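4.3 Connecting the base unit to your network

The Skarnlow base unit collects readings from up to 14 room sensors and passes them to the display panel. It must be connected to the local network before any sensor is paired. If the unit was previously used at another site, carry out a full reset (section 7.2) before you start.

You will need:
The network name and password
The setup code printed on the inside cover of the quick start card
A paper clip or similar thin tool, for the reset hole

1. Set the base unit on a flat, stable surface. Keep it at least 80 cm from microwave ovens, cordless phone bases and large metal cabinets.

2. Plug the power adapter into the base unit first, then into the wall outlet. The status light comes on amber.

3. Wait until the status light blinks slowly. The first start takes longer than later ones, as the unit checks its memory.

4. On a phone or laptop, open the list of wireless networks and choose the one that begins with SKN. Enter the setup code as the password. The code is case sensitive.

5. Open a browser and go to the setup page address given on the quick start card. Select Network, then Join.

6. Choose your network from the list and enter its password. Select Save. The base unit restarts and the status light changes to steady green.

Note: The base unit uses the 2.4 GHz band only. If your router combines both bands under one name, the unit will normally find the right one. If it does not, turn off band steering in the router settings, repeat steps 4 to 6, and turn it back on afterward.

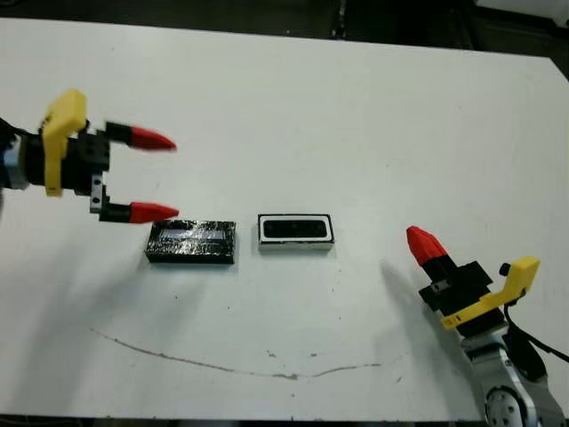 Caution: Do not unplug the base unit while the light is blinking fast. It is writing to memory, and a loss of power at this point can erase the sensor list.

4.4 Pairing a room sensor

Pair sensors one at a time, within the same room as the base unit. Move them to their final locations only after all of them have been paired.

1. On the setup page, select Sensors, then Add.

2. Pull the plastic tab from the battery compartment of the sensor. The sensor light flashes twice.

3. Hold the sensor button down for 9 seconds, then release it.

4. When the sensor number appears on the setup page, type a name for the room. Names can be up to 17 characters long, including spaces.

5. Select Save before you go on to the next sensor.

Note: Sensors with the older Birncombe housing have no button. Press the reset hole with the paper clip instead, and hold for the same length of time.

If a sensor does not appear, remove the battery, wait one minute and start again from step 1. A sensor that fails repeatedly may still be registered to another base unit - see section 7.4 for how to release it.

Caution: Use the battery type marked inside the compartment. Rechargeable cells run at a lower voltage and will trigger the low battery warning early.

Section revised 2022-03-03, C. Aliyu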